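Search posts

Bit-na Ji
Work surfaces, a short thread. We have 48 plastic bins and baskets in the Oltolside workshop and never enough clear tabletop, so I wrote down what each surface is good for.
Reply 7 · Share 40

Yellow top first. Smooth, faintly striped, easy to wipe. Glare is the weak point: under a fluorescent fixture the far half washes out and small parts get hard to find.

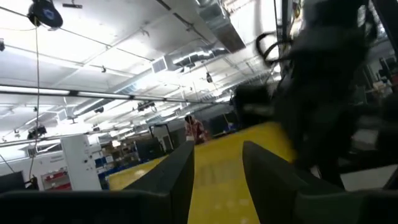
I put a gray mat on mine for anything under an inch. Dong-geon Seo prefers a desk lamp set low from the left. Both work.
Share 7

Black top next. Matte, slightly reflective, shows dust within the hour. Light-colored items stand out well against it. 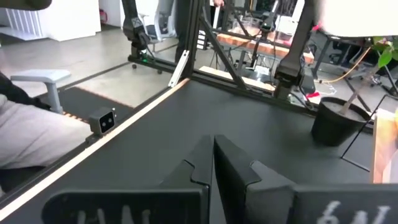

Black tabletop, potted plant at the right.

Plants stay on the tables. Watering is done at the sink, and the pot goes back after it drains.
Reply 3

Last, bins. White, blue, and yellow. The yellow ones are perforated, so no screws, no washers, no loose beads. Solid bins take those. Cutting boards get stored upright in December when shelf space runs out.

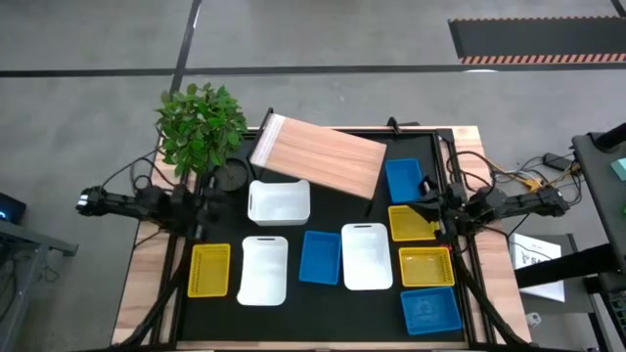

Hye-jin Byun asked: do you sort by color or by size?

By size. Color only tells you which shelf the bin goes back to.

Label the short side. Chae-won Moon labeled the long sides and is now redoing nearly 40.
Share 7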